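Ticket 2000: Assortment insert, white pieces not matching layout card
Product: Larnato square gift box, dark insert
Site: Womelholm packing room
Opened by: Ailbhe Sheehan
Assigned to: Eamon Moynihan
Priority: Normal
Status: Closed, fix applied
Opened: 9 Feb 2018

Problem reported

Fultstead returned a case of 20 Larnato boxes. Their receiving note says the white chocolates are not in the positions printed on the layout card inside the lid. A customer with the card in hand picks what it lists as hazelnut and gets white vanilla. No damage, no short weight, no foreign matter. The complaint is placement only.

Catríona Scanlon asked for an answer before the next Fultstead dispatch.

Checks made

1. Compared the returned boxes with the current layout card. The pieces agree with each other from box to box but not with the card. This points to a wrong reference and away from careless filling.

2. Checked the insert. The grid is square and has no notch or printed mark, so it drops into the outer box in any of four orientations. A box filled correctly and then turned a quarter will fail against the card.

3. Checked the supply of loose pieces. Brown and white pieces are tipped into one tray and sorted by eye during filling. The work instruction calls for separate trays, one per variety.
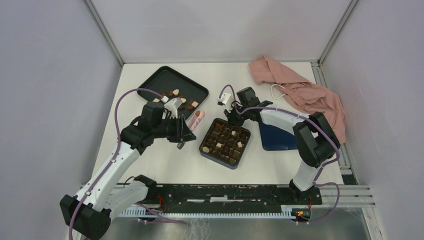
The layout card in use at the table was revision 1. Revision 2 was issued by Mac Suibhne (printer) with the new lids, but the old card was never withdrawn from the packing room. Revision 2 moves the white pieces. With four whites spread through the grid, as on the box at the center of the table, a change of revision cannot be spotted at a glance and has to be read off cell by cell. Removed all copies of revision 1 from the drawer and the clipboard.

4. Filled a trial box from revision 2 with the insert held in one orientation. Result agrees with the card.

5. Turned the same insert a quarter and compared again. Every white piece reads as wrong. Fault reproduced.

Comments

Maximiliano Alcaraz: Can we keep the mixed tray? Separate trays take up most of the left side and the pink items still have to go somewhere.

Eamon Moynihan: Mixed tray is acceptable for trial fills. For customer boxes, use separate trays as written. Clear everything else off the table first, including cloths.

Ewurabena Issahaku: Suggest placing dark pieces first and whites last. If a white cell has been filled with a dark piece by mistake, there will be no open cell for the white and the error stops there.

Eamon Moynihan: Agreed. Added to the work instruction. Note that a part-finished box under this method should have open cells wherever a white is due. Do not pass a box to lidding on the basis that it looks mostly full.

Ailbhe Sheehan: Do we count whites or check positions?

Eamon Moynihan: Positions. A correct count in the wrong cells is the original complaint.

6. Looked at filling from the mixed tray again. Dark, milk and caramel shades sit in the same pile, and the square and round pieces are mixed as well. White is easy to pick out. Milk against caramel is the harder call, so the card check must cover the brown pieces too. 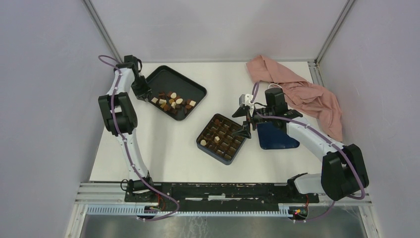
Resolution

Revision 1 cards destroyed. Revision 2 is the only card at the table.

Inserts are now marked with a pencil dot on the underside, at the corner that goes to the hinge side of the lid.

Filling order changed to dark first, white last.

All 20 returned boxes to be refilled from revision 2 with fresh pieces. Returned chocolate is not to be reused.

Open item: ask the insert supplier for a notched corner. Moved to a separate ticket, owner Catríona Scanlon.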